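Cahier d'atelier, Cuvham, 26 oct. 2020
Teinture à la garance, suite
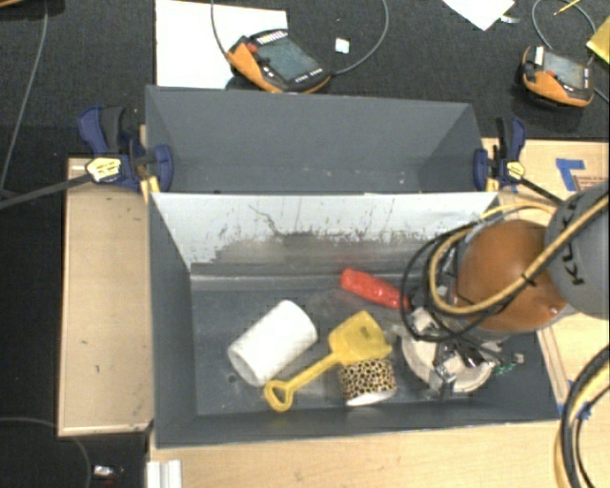 J'ai repris le bain de garance avec la laine Raltden. Le mordançage à l'alun a duré toute la nuit, dans la petite cuve. Ce matin j'ai chauffé très lentement, et j'ai noté un maximum de 79 degrés, ce que je trouve trop : au-dessus de 70 le rouge tire vers le brun, Owusu le dit aussi dans sa fiche technique.

Trois écheveaux sont passés dans le bain. Deux sont d'une couleur brique assez régulière. Le troisième a des zones plus pâles près du lien, que j'avais serré trop fort.

À vérifier : le pH de l'eau du robinet. Les bandelettes Zodix sont périmées, j'en ai commandé d'autres.

Le bain est gardé couvert pour un deuxième passage, avec de la laine non mordancée comme témoin. Essai de lumière sur la fenêtre sud jusqu'en novembre. Merci de ne pas déplacer les cartons.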